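Re: [cell-practice] Draft 4, section 7, people inside the reach

Sunday, January 28, 2018

Mairéad Foley wrote:
> Section 7 now says that nobody's hand goes past the table edge while
> the arm is enabled. I think that settles the matter for PC teardown
> and we can send it to Clorndale as it stands.

I doubt it settles anything. Have a look at the job first.
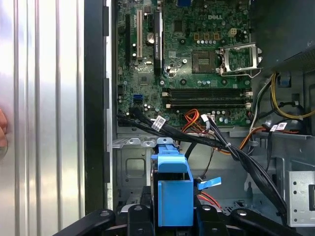
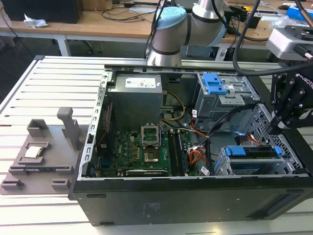
Clustar Practice Notes, issue 7

In the first one the gripper has the blue drive carrier and there is a fingertip on the side panel. Under your wording that is a breach. Under the July wording it was allowed, provided speed was limited. Which do we mean? If we ban it, say who steadies the case, or require a clamp. The draft mentions neither.

Cables are my other worry. The bundle runs right across the board above the drive cage, and all we say is "keep wiring clear of the tool". How clear? Sârbu wanted a distance and was voted down. I still think he was right.

As for the Rorkix figures, 2,000 cycles without a stop sounds fine until you read that 600 of them were on one model of case, with the wiring taken out beforehand. I would not hang a rule on that.

I'm not against the section – I'd just like it to be something a person at the bench could follow. Please hold it back until 7.2 has been rewritten.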